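Nirkar Flillen 700 Natural Fiber Scrub Stock

Flillen 700 is an undyed plant-fiber scrub material for kitchens, potting sheds and workshop wash stations. It is supplied dry, in uncut pieces or in bundles, and is cut to length by the user with a bread knife or fine saw.

Fiber is rinsed, dried on racks and sorted by density at the Trernutia plant. No bleach, binder or fragrance is added. Color varies between lots from pale cream to tan and is not grounds for return.

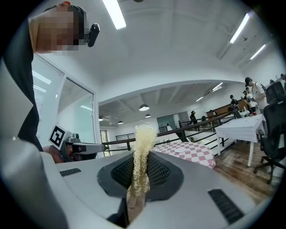
Curled fiber, pale cream with a tan base.

Specifications
Maximum piece length: 600 mm
Maximum water temperature: 35 °C
Pieces per carton: 4
Carton weight, gross: 700 g
Finish: untreated

Soak new stock in clean water before first use. The fiber swells and softens as it takes up water and stiffens again on drying. Rinse after each use and hang in moving air. Do not store in a closed container while damp. Do not use with chlorine cleaners or on polished aluminum.

Coarse grade is suited to clay pots, root vegetables and unfinished wood. For glazed ware and coated pans, order the fine grade, sold as Paju.

Ordering
Cartons ship from Trernutia. Mixed cartons of coarse and fine grade are not available. The June crop is allocated to standing orders first. Trade accounts: Aušra Stankevičius. Lot and density queries: Tudor Bălan, quoting the lot code on the carton end flap.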